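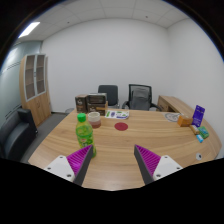 A green drink and a two-tone cup on the office table at Cimeo.

The great coaster debate at Cimeo has been settled, at least until Saturday. Drinks on the shared table at the Stinorholm office must now stand on a coaster, under a rule that took effect in March and runs to 37 words, most of them "coaster."

The trouble began with a pale ring in the wood grain near the window end. Office manager Marin Vasić sent a message to all 6 people on the floor asking who had done it. He got 99 replies, none of them a confession and several of them about the thermostat.

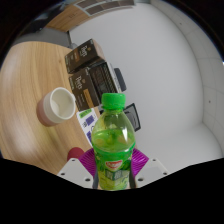
A bottle held in a gripper, with a cup and brown boxes on the table.

Refinishing the top was quoted at up to 2,000, a sum Vasić read aloud at lunch, twice. The firm bought coasters.

"I don't care what you drink," he said. "Green tea, green juice, pond water. It goes on the coaster."

The rule covers bottles, cups and, after a long exchange with the design desk, soup. It does not cover boxes, which have been piling up on the table for weeks and which everyone agrees are somebody else's.

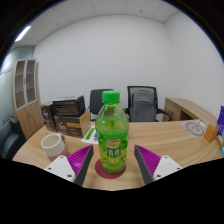

Photo: Cimeo

The dark red coasters come from Vukčević, the housewares shop downstairs. A tin of Bendurine wood polish was bought on the same trip and has been applied to the ring with great optimism. The ring is still there.

Vasić plans to look at the thermostat next.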